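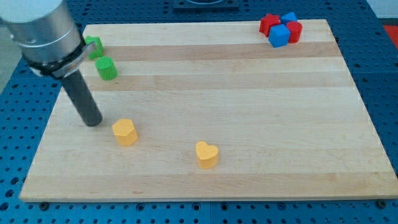

Akua Agbeko wanted to know why the arm needs a board at all when the table is already flat. Her own arm works straight off the bench and she has never had a problem with it. If yours does too, carry on. On a perforated table, small blocks catch on the holes when they are pushed, and the tip can drop into one. A board fixes both, and it gives you a corner to measure from.

This page covers fitting the board and teaching the arm where it is. It assumes the arm is already bolted down and that you can jog it by hand from the controller. Allow an evening.

What you need

A flat glued-strip wooden board
2 bolts with washers and nuts to suit your table holes
A steel rule and a square
4 sheets of plain paper
Coloured blocks in simple shapes

Fitting the board

Lay a straight edge across the board in both directions and look for light underneath. Ours came from a kitchen shelf and had a slight bow, so we turned it over and it sat better. Wipe the table first, as a bit of swarf under one end will tilt the whole thing.

Push the front edge of the board up against two bolts set in the same row of holes, one near each corner. The bolts act as stops. You can lift the board off for cleaning and put it back against them, but check the left-to-right position with the rule each time.

Setting the height

Switch the controller to its slowest speed. Jog the tip down over the front left corner until a sheet of paper just drags under it, then write down the height. Do the same at the other three corners. If one reading is well out, pack under the board with paper and repeat. Use the highest reading as your floor and never send the tip below it.

Setting the corner

Bring the tip over the front left corner and save that as zero. Move along the front edge and save a second point. We named our work frame Sosta, and every program calls it by that name. Kwaku Fiadzo once saved his over the top of it, so keep a copy on paper as well.

First test with blocks

Start with one block on open board. A cylinder is easiest, as it has no wrong way round. Move on to cubes, then to hexagons and hearts. Leave tight clusters until last: the tip needs room to come down beside a block without hitting its neighbour.

Set the travel height to 100 mm above the board. Ours was lower to begin with and the bracket clipped things on the way across.

Last changed Aug 9, 2021: paper method added.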